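4.2 What people put beside the folded towel

We were surprised, and frankly delighted, by how much there is to learn from a towel once it has been folded. The sorting results in 4.1 told us which items people group together. In this section we turn to spacing: how far apart people leave things on a clear surface when they have been told only to "set it out so it's ready."

The Nosdale households gave us 552 layouts. Four were dropped because the towel had been hung up, leaving 548 for the analysis. Each layout contained one towel and at least one small item from the Grinusen kit, and people could use as much of the table as they liked. We gave no advice on folding. Most went for a square or something close to it, though a stubborn and very interesting minority rolled theirs, and we come back to the rollers in 4.4.

The first thing that jumps out is how rarely anything is placed on top of the towel. We had expected stacking to be common, as it was in Nwankwo's linen closet study, where shelf space was tight. On an open table people spread out. The towel goes down first, usually somewhere in the middle, and the smaller items are then set near it with a clear gap between. Several people moved the towel again after everything else was down, and when they did, the small items nearly always moved too, keeping the same gap. It is a lovely thing to watch, and it suggests that the towel works as an anchor for the whole layout.

Upright items behave differently from flat ones. A bottle tends to be stood to one side of the towel, where a hand can close on it without brushing the cloth. Boxes are treated more loosely. They turn up at almost any distance, and people seemed happy to leave them wherever they first came to rest. Surface color may play a part in all this (a towel that stands out strongly from the tabletop is easier to work around), but our kit had too few towel colors to test that properly, and we would love to see someone do it.

Figure 3 has the three basic items, towel, bottle and box, on a plain brown surface. Note the open space to the right of the cloth before the bottle, and the soft folds along its edges. We scored a fold like this one as "square, soft" on the Flalivora scale, the most common score by a wide margin.

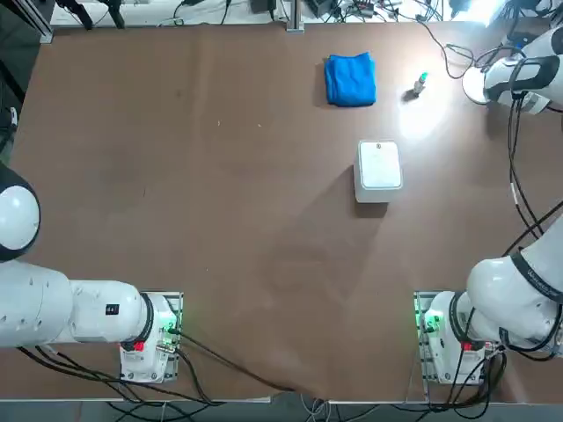
Figure 3. Folded blue towel with a small bottle and a white square box.

Ikechukwu Okoro objected to an earlier draft of this section that a gap means very little until you know what the person plans to do next, and that someone about to pick up the towel will leave more room than someone about to walk away. We think he is right. Our instructions in July said nothing about a next step, so the gaps we measured probably mix both kinds of intention. A follow-up round, in which half the households are told they will use the towel straight away, is now being coded, and the early layouts already look tighter on the side away from the person's leading hand.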